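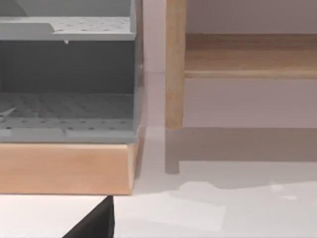

17 de junio de 2019

Sexto día con el secadero de hierbas. La melisa entró con el 30 % de humedad y esta mañana seguía blanda en el nervio central. El problema es de circulación: el aire entra por abajo y se estanca entre niveles. Me interesa una bandeja de plástico gris como la de la rejilla de dos niveles, con agujeros redondos en filas regulares arriba y abajo, que deje paso sin que caiga la hoja. La malla Fluver que uso ahora se comba y cierra el hueco – habrá que tensarla o cambiarla.

Imprimir | Enviar por correo

Robel Lemma me recomienda invertir las bandejas cada seis horas. Lo he hecho con el tomillo y la diferencia es pequeña. La salvia responde mejor: a las nueve horas el tallo ya quiebra limpio. 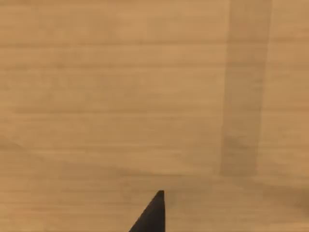 El orégano lo dejo para el final. Tiene menos agua y tolera una temperatura más baja, de modo que puede aprovechar el calor residual. El termostato Dekska corta tarde y lo compenso bajando la consigna a mano. Pendiente: pesar la melisa antes de cenar, anotar la merma y pedir a Gál los tarros de vidrio oscuro. La menta no la corto hasta que pase la lluvia.

Imprimir | Enviar por correo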